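Liste tissus-et-reprises
De : Emiliano Pastor
À : la liste
Date : lundi 18 mars 2024
Objet : Re: Rétrécissement des cotons au premier lavage

Bonjour à toutes et à tous,

Je réponds au message d'A-yeong, que je recopie plus bas pour ceux qui ne l'ont pas reçu (le serveur a encore eu des ratés la semaine dernière).

> Bonjour,
> J'ai acheté en novembre un lot de coupons de coton imprimé chez Segura, pour des housses de coussin et des sacs. J'ai coupé les deux premières housses sans laver le tissu. Après le premier passage en machine à 40, elles ne ferment plus sur le garnissage. Le vendeur me dit que c'est normal et qu'il fallait laver avant. Sur le bon de livraison il y a seulement « coton, lavable ».
> Est-ce que vous lavez tout avant de couper, même les petites pièces ? Et à quelle température ? Il me reste la plus grande partie du lot et je ne voudrais pas recommencer.
> A-yeong Kong

Je lave tout ce qui passera un jour en machine. Le coton tissé est tendu pendant la fabrication, puis apprêté, et il reprend sa place au premier contact avec l'eau chaude. La perte est presque toujours plus forte dans le sens de la chaîne, donc dans la longueur du coupon. Sur une housse carrée, cela donne un rectangle, et c'est souvent à cela qu'on reconnaît le problème.

Pour savoir où on en est avec un tissu donné, je fais un essai avant de mettre tout le lot à l'eau. Je trace un carré de 100 mm de côté au feutre textile, à l'écart de la lisière, je note le sens de la chaîne avec une flèche, je lave, je sèche, je repasse et je mesure. Un carré qui revient à 95 dans un sens, c'est 5 % de perte, et sur une housse de coussin ça suffit à faire sauter une fermeture. Ensuite je plie et j'empile sur la table, avec une étiquette pour chaque tissu.

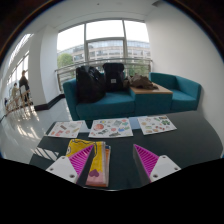 Faut-il laver le coupon à la température à laquelle on lavera l'objet fini ?

À la même température ou un peu plus chaud, jamais plus froid. Un tissu prélavé à 30 peut encore bouger quand la housse passera à 60, et on aura perdu son temps.

Pour le séchage, même principe. Si la housse doit aller au sèche-linge, le coupon y va aussi. Le sèche-linge fait souvent perdre davantage que le lavage, et beaucoup de gens l'oublient parce qu'ils étendent leurs coupons à plat. Quand je ne connais pas les habitudes de la personne pour qui je couds, je passe tout au sèche-linge une fois.

Avant de mettre en machine, je surfile les bords coupés au point zigzag. Sans cela les fils se prennent les uns dans les autres et on retire du tambour une sorte de corde. Les lisières n'en ont pas besoin. Sur certains tissus elles rétrécissent plus que le reste et font froncer le bord ; dans ce cas j'y donne quelques petits coups de ciseaux en biais.

Les couleurs, maintenant. Je mets les foncés à part au premier lavage. J'ai eu un rouge de chez Stusik qui a teint trois coupons clairs, malgré une lingette. Depuis, j'humidifie un coin et je le presse dans un chiffon blanc. Si le chiffon se colore, le tissu est lavé seul, deux fois s'il le faut. Le vinaigre ne fixe rien du tout sur les teintures actuelles du coton, quoi qu'on en lise.

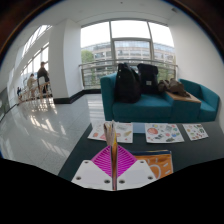 Je ne lave pas, en revanche, ce qui ne sera jamais lavé : un fond de boîte, une couverture de carnet, un panneau tendu sur châssis. L'apprêt aide à la coupe et ce serait dommage de le perdre. Les entoilages thermocollants non plus ne passent pas en machine. Je trempe ceux qui sont tissés dans une bassine d'eau tiède, sans frotter, et je les laisse sécher sur une barre.

Pour les quantités, je compte large. Il me faut 458 cm pour un jeu de rideaux que je prépare en ce moment, et avec une perte de 5 % en longueur on arrive à 482 cm. J'en commande 500 pour avoir de quoi redresser les extrémités. Pour les deux housses déjà faites, A-yeong, le plus simple est de découdre un côté et d'ajouter une bande dans un tissu lavé, ou de changer de garnissage. Dikitness en vend en petits formats. Chez Komex c'est un peu moins cher mais il faut prendre le carton entier.

Quant à Segura, la mention « lavable » ne dit rien du rétrécissement. Je leur écrirais quand même pour demander le taux prévu par le fabricant.

Si quelqu'un a déjà fait l'essai du carré sur un lin lavé vendu comme stabilisé, je veux bien les mesures. J'en ai un de 300 g/m² qui attend et je n'ai pas envie de le mettre à 60 sans savoir.

Bien à vous,
Emiliano Pastor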